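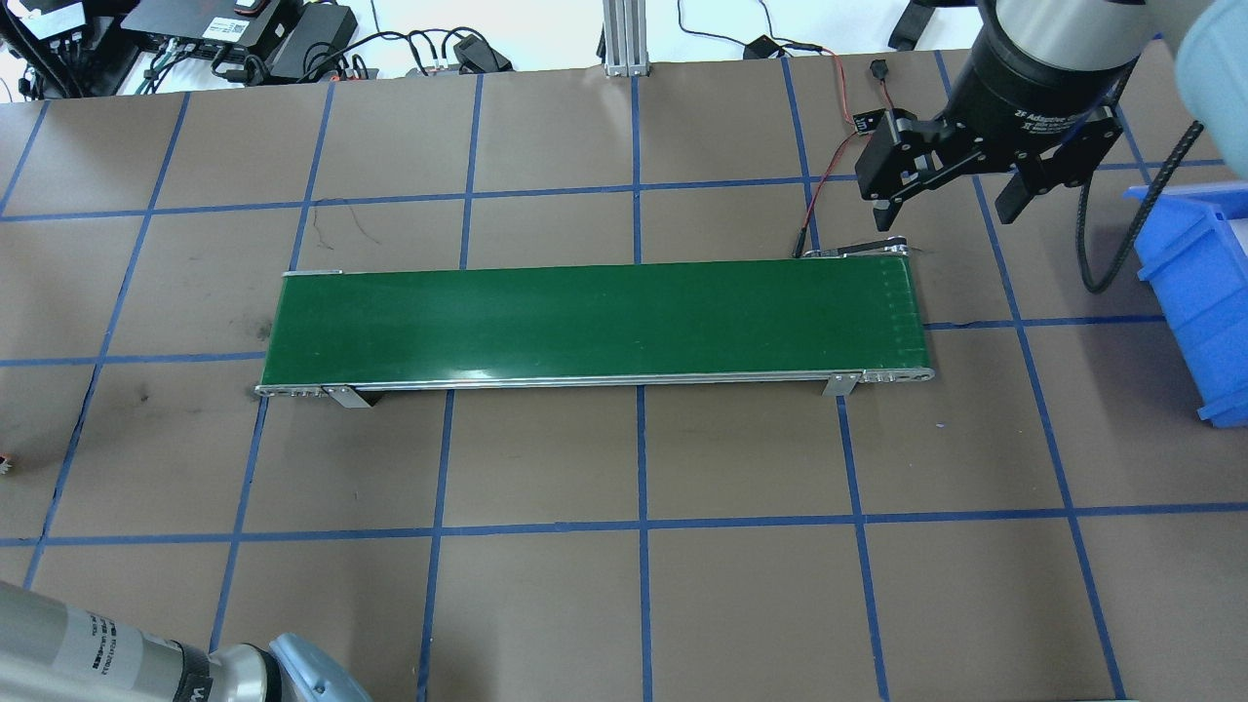 Short belt conveyor, green belt, aluminum side rail.

Skesthorpe Packing Line Stoppage Records

Contents
Summary
Files
Fields
Stoppage codes
Collection
Cleaning
Known problems
Suggested uses
Licence and contact

Summary

Stoppage and restart records from 4 potato packing lines in 2 sheds, Skesthorpe and Stondgate, over 5 packing seasons. Each row is one stoppage on one line. A stoppage is any interval in which the line's main switch was off during a staffed shift, whatever the cause. Slow running is not recorded.

The records were kept on paper by line leads and typed up afterwards by Karine Doucette. Darcy Sawatzky wrote the cleaning scripts and maintains the code list. Both sheds pack table potatoes and a smaller volume of seed. Seed runs are flagged and should normally be analyzed separately, as the lines are stopped for washdown between lots.

Files

stoppages.csv
Main table. UTF-8, comma separated, header row, one row per stoppage.

lines.csv
One row per packing line. Shed, line letter, bagger type, and the season in which the line was last rebuilt.

shifts.csv
Staffed hours by line and shift. Needed for any rate calculation. Do not assume a standard shift length; Stondgate ran short evening shifts for much of the second season.

codes.csv
Stoppage codes with their long descriptions and the season in which each came into use.

notes.csv
Free text from the paper sheets, keyed by stoppage_id. Spelling left as written. Names of staff removed.

scripts/
Cleaning and check scripts. The checks run in under a minute on an ordinary laptop.

Fields in stoppages.csv

stoppage_id: integer, unique, not in time order.
shed: SK or ST.
line: A or B. Letters are reused between sheds, so always join on shed and line together.
season: 1 to 5. A season starts with the first lot packed from new storage and ends at shed cleanout, usually in June.
day_in_season: integer, counted from the first packing day of that season in that shed. Calendar dates are withheld at the request of the growers.
stop_time: local time, 24-hour clock, to the minute.
restart_time: as above. Blank if the line did not restart before the end of the shift.
code: see below.
seed_run: 0 or 1.
second_code: optional. Used where the line lead wrote two causes and neither was obviously first.
entered_from: sheet or diary. See Known problems.

Stoppage codes

BAG: bagger fault, including film breaks and failed seals.
SCL: scale fault or recalibration.
BLT: belt tracking, splice or lacing repair, belt change.
ROL: roller or bearing.
JAM: product jam at any transfer point.
STN: stones or clods in quantity, line stopped to clear.
WSH: washer or brush bed.
PWR: loss of power to the shed.
LBL: label stock or printer.
SUP: no product on hand.
CRW: crew break or shortage outside scheduled breaks.
CLN: washdown between lots.
OTH: anything else. Read the note.

ROL was split from BLT at the start of season 3. Earlier roller and bearing stoppages are all under BLT. We tried to separate them using the notes and gave up, as most early notes say only "belt". For comparisons across all seasons, merge the two.

Collection

Line leads filled in a printed sheet on a clipboard at the bagger end of each line. The sheet had room for stop time, restart time, a code and a remark. Times came from the wall clock in each shed. The Stondgate clock was found to be running slow in March of season 2 and was replaced. No correction has been applied. Durations should be unaffected, but stop times at Stondgate before that point will not line up exactly with shifts.csv.

Sheets were collected at the end of each week. Where a remark contradicted the code, Karine asked the line lead if they were still working at the shed. If not, the code was left as written.

Cleaning

Rows with a restart time earlier than the stop time were checked against the paper. Most were stoppages that ran past midnight and have been kept. The rest were slips of the pen, and were fixed where the right value was plain. There were 140 rows where it was not, and these have a blank restart_time and the word "unclear" in notes.csv.

Duplicate rows from sheets typed twice have been dropped. Consecutive stoppages with the same code have not been merged, even where the gap is a single minute. Whether a restart that short counts as a restart is left to the user.

Known problems

Short stoppages are under-reported. A line lead clearing a jam will not always walk back to the clipboard, and the leads differ in how much they bothered with. Counts of JAM and STN are a lower limit. Total time lost is more reliable than number of stops.

Line B at Skesthorpe has no sheets for part of season 4. Entries for that period come from the line lead's own diary, marked "diary" in entered_from. Times in these rows are mostly rounded to the quarter hour.

CRW was used loosely at Stondgate, sometimes for scheduled breaks. Filter against shifts.csv before using it.

Belt material and splice type are not recorded. Several people have asked. The purchase records were not kept in a form that lets a belt be matched to a line.

Suggested uses

Downtime estimates by cause, spare parts planning, and teaching material on messy time records. The set is too small for modelling rare faults such as PWR. It should not be used to compare line leads or crews, and identifiers that would permit this have been taken out.

Related data

The Solach storage temperature set covers the bins that fed both sheds in seasons 3 to 5. It uses the same season and day_in_season values and can be joined on those plus shed. The Wiriya grading sheets use a different season start and cannot be joined without an offset, which varies by season.

Licence and contact

Free to use and redistribute with credit to the maintainers. Corrections to codes or scripts go to Darcy Sawatzky. Questions about the paper sheets go to Karine Doucette, who still has them. Please quote the stoppage_id.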